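Chapter 4
Distance, Towns and the Price of Getting There

Let us begin with a loaf of bread. In the town of Doltley it costs a little more than it does in Jindar, though the flour comes from the same mill, and you may well wonder why.

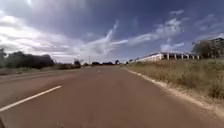

Part of the answer is freight. Doltley lies 133 miles from the mill — a long haul by anyone's reckoning — and the driver, the fuel and the tires must all be paid for out of that one loaf and its neighbors on the shelf.

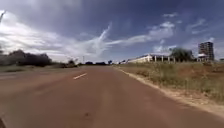

4.1 Why Towns Sit Where They Do

Early settlers liked water first and company second, and a good many towns grew up a day's ride apart. When trucks came along, some of those stops were simply passed by.

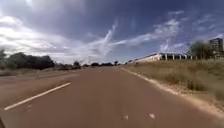
Hunt kept its bank and its school, and so it kept its people too, 508 of them at the last count. Shopkeepers there still argue over whether a better road helps a small town or empties it.

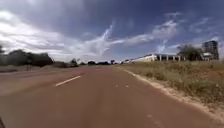 One grocer in Hunt held that it did both, and that her customers now drove to Jindar for shoes but came home for milk. Keep her remark in mind as you turn to Section 4.2.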